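Thursday night is litter night at our place, and I have opinions now, so bear with me for a few posts.

When we moved to Inholm I bought whatever litter was on sale and scooped on my way out the door. The cat put up with it for a while and then started using the bath mat. Fair enough, I guess!

So now I do the whole thing properly – everything out, tray washed with plain dish soap, a good long dry by the window, then a fresh fill. It takes most of a podcast, and I've come to like it.

Green bag, two looks at it:

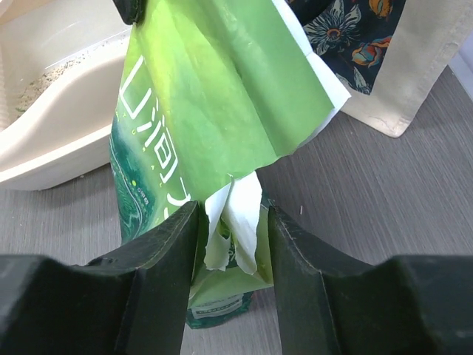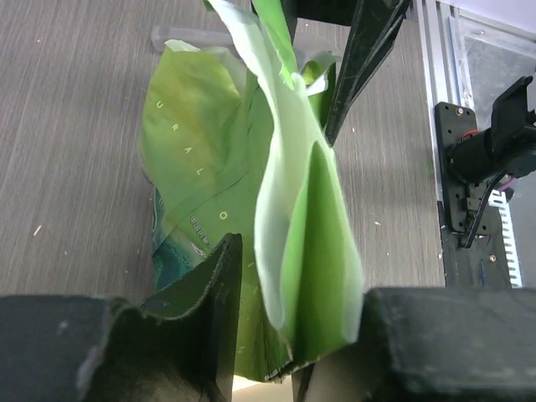 My other big discovery is depth. I used to pour in a stingy little layer to make it last, and she dug straight down to the plastic every time (at 3 a.m., naturally). Now I go a good bit deeper and top it up midweek, and we all sleep.

If anybody has a mat that really catches the stray bits, please tell me. I've tried one from Stedar and one from Umeck, and I'm still finding litter in my slippers.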